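Search the forum Go Advanced search
Posted in: Getting Around > Buses, trains & bikes > Baltic trips

Skarik day ticket or bikes for the lake villages?

Ozoliņš

Hi all, going in August, two of us, staying near the old harbour. Want to see the ruined abbey and the lake villages, maybe get up to the fort if legs allow. Guesthouse says get the Skarik day ticket and do it all by bus. My other half wants to hire bikes. Map says the abbey is 7km out, which sounds fine, but I've been caught by "flat" roads before. Also is Saturday a bad day for it?? We only have the one full day and the ferry out is early next morning. Budget is tight-ish, not desperate. Thanks in advance

Fikberg

Bikes, no question. Did it last summer. Road to the abbey is flat until the last bit, then there's a hill, you can push. Hire place by the harbour opens at 8, get there early becuase the decent ones go first and you'll be left with the ones with no gears. Check the brakes before you pay. They wanted a passport as deposit, we offered cash instead and they took it after a bit of huffing.

Lake villages are nice but all much the same tbh. Do one, have lunch, swim, move on. Skip the fort unless you really love forts. No shade, no cafe, toilets locked when we went.

Take water. More than you think.

Grikuvex

Bit of a different view. We're not cyclists and the bus was ok. Number 306 goes from the square, stops at the abbey gate then two of the villages. Pay the driver if you haven't got the Skarik ticket, he won't like a big note. The day ticket only pays for itself if you do 3 trips or more, so work it out first, for abbey and back it's a waste of money.

Saturday: fewer buses after lunch and the last one back is earlier than the printed timetable at the stop says. Ask the driver on the way out, dont trust the board. We nearly got stuck and ended up sharing a taxi with a very cross family. Not cheap.

Abbey itself, go early. Coaches turn up mid morning and the cloister is tiny. Ticket office shuts for lunch but the side gate was open both times we passed, make of that what you will. Cover your shoulders for the chapel
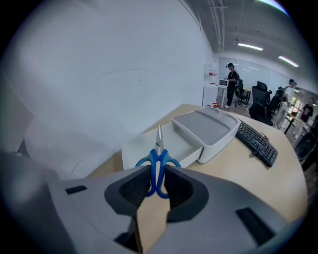

or they'll hand you a scratchy shawl thing at the door, and you have to queue again to give it back. Early ferry is fine by the way, easy walk from the old harbour, just buy the ticket the night before.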